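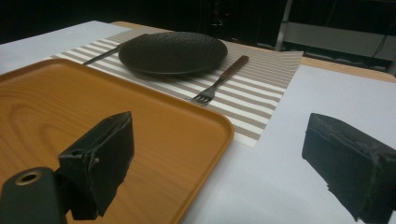 PLILBY, January – A pot of white beans is one of the easiest dinners to make for a crowd. Most of the work can be done the day before, and the pot sits happily on a low burner while people arrive. The amounts below feed 12 as a main course with bread and a salad.

What you need

880 grams of dried white beans, such as cannellini or great northern
2 large onions
Several carrots and celery stalks
A head of garlic
Bay leaves and a few sprigs of thyme
Olive oil, salt and black pepper
A lemon
A heavy pot with a lid, the biggest you own

Buy the beans from a store that sells a lot of them. Beans that have been on a shelf for years may never soften, however long you cook them. In our part of town Ostard has a good bulk section, and the beans there move quickly.

Step 1. Sort and soak

Spread the beans on a baking sheet and pick out any small stones or shriveled beans. Rinse them, put them in a large bowl and cover with cold water by several inches. Stir in a spoonful of salt. Leave the bowl overnight in a cool kitchen, or in the refrigerator if the weather is warm.

If you forgot to soak, bring the beans to a boil, turn off the heat, cover, and let them stand for an hour. The texture will be a little less even.

Step 2. Start the vegetables

Chop the onions, carrots and celery small. Warm enough olive oil to cover the bottom of the pot and cook the vegetables gently with a pinch of salt until they are soft. They should not brown. Cut the head of garlic in half across the middle and add both halves, cut side down, for the last minute or so.

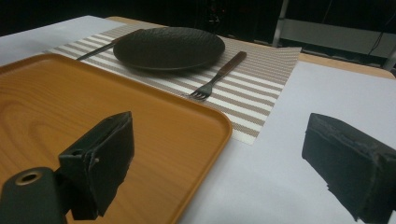 Page last changed: March

Step 3. Simmer

Drain the beans and add them to the pot with the bay leaves and thyme. Cover with fresh water. Bring to a boil for ten minutes, then lower the heat until only a few bubbles break the surface, and set the lid slightly ajar.

Start tasting after half an hour. My last batch was done in 43 minutes, but older beans have taken me twice that. Try several from different parts of the pot – one soft bean tells you very little. Add hot water from the kettle if the level drops below the beans.

Step 4. Season and rest

Fish out the bay leaves, thyme stems and garlic. Squeeze the soft garlic back into the pot and throw away the skins. Mash a ladleful of beans against the side to thicken the broth. Add salt, plenty of pepper and the juice of the lemon, then let the pot stand off the heat for 20 minutes.

If you are cooking a day ahead, cool the beans in shallow containers and refrigerate them in their broth. Add the lemon when you reheat.

Step 5. Serve

Ladle the beans onto plates with a rim, and keep them on the thick side. Pale beans look good on a dark plate, and a striped placemat hides the drips. Put the bread and salad out first so people can start passing them. Finish each plate with olive oil.
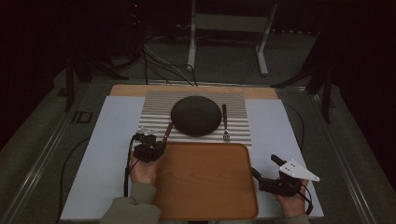
Leftovers

The beans keep for three days in the refrigerator and freeze well. Thin them with stock for soup, or mash them with more garlic and spread them on toast. To freeze, leave some room at the top of the container and make sure the broth covers the beans. Thaw overnight and reheat slowly, stirring only now and then so they stay whole.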